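Home Papers Methods Notes Contact

9 min read

4. How people sort small dishes

I should say how we got to tableware at all. Tassanee Chuensuk and I had spent most of November arguing about why shared tables get messy, and we kept coming back to the little things: the bowls and trays people put down "just for now" and never pick up again. Big objects get a home quickly. Small dark dishes don't, and I wanted to know what people do when they're asked to give them one.

So we kept the task very plain. Each person came to a wooden table with a handful of black dishes spread across it and was told to put them where they made sense. We gave no hints about what "made sense" meant (several people asked, and we just smiled and said it was up to them). We picked dishes of one colour on purpose, so that nobody could fall back on sorting by colour, and we mixed the shapes as much as we could. Figure 2 shows the sort of spread I mean. 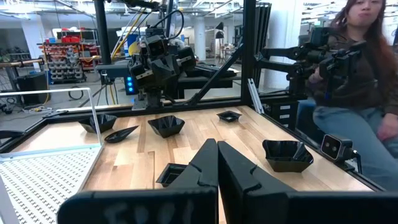

Figure 2. Black dishes on the wooden table, with faceted bowls, a flat leaf- or boat-shaped dish and a small shallow square one.

We ran 824 trials this way with 23 people, and I'll admit I expected nearly everyone to stack. It's what I do at home! But stacking faceted bowls is a bit of a pain, as the corners don't always sit well together, and plenty of people gave up on it after one go and started lining things up along an edge instead. Maximiliano Urquijo, who coded the trials with me, called these the "shelf" layouts and the name stuck. The other common layout was the "nest", where the small dishes went inside or right beside a big one.

The flat dishes caused the most dithering. People would pick one up, hold it over a bowl, put it back where it came from and then go off and deal with something else. In our coding sheet that counts as a return, and the flat shapes had far more of them than the deep ones. I think a deep bowl tells you what it's for – things go in it – and a flat dish could be a lid, a tray or a plate, so people leave it until last.
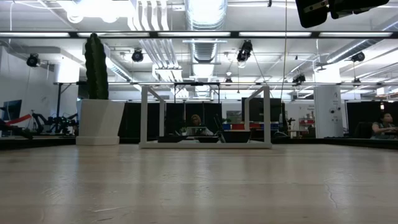 What surprised me more was how much the fixed things on a table seem to matter. When there was something upright to work against, people used it as a line and put the dishes in a row along it, even though we had never mentioned it. When the table was bare apart from the dishes, the layouts drifted towards the person's own side and were much harder to put into either group. Tassanee thinks this is simply about reach. I'm less sure, and we come back to it in Section 5 with the seated trials, where reach was kept the same for everyone.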